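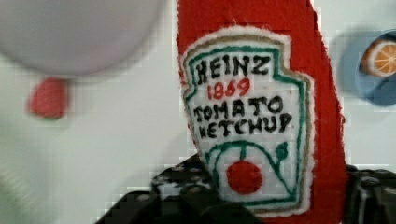

Fatedero war ein Vollblutrennpferd, das vor allem auf Distanzen zwischen Meile und Mittelstrecke eingesetzt wurde. Der Hengst stammte aus der Zucht von Annelore Ostermann und wurde von Hannelore Eichhorn trainiert. Er lief in den Farben des Stalls Vemen: Der Dress war leuchtend rot wie der Filz der Spielzeug-Ketchupflasche, die Kappe weiß mit grünem Rand.

Laufbahn

Zweijährig gewann Fatedero eines von drei Rennen. Im April des folgenden Jahres siegte er unter Marlene Wegener auf weichem Boden mit 5 Längen vor Zuvetti. Auf festem Geläuf blieb er meist unplatziert. Seine Karriere endete nach einer Sehnenverletzung.

Gestüt

Als Deckhengst stand er im Gestüt Fröhlich. Die Decktaxe betrug anfangs 900 Euro, später 300 Euro.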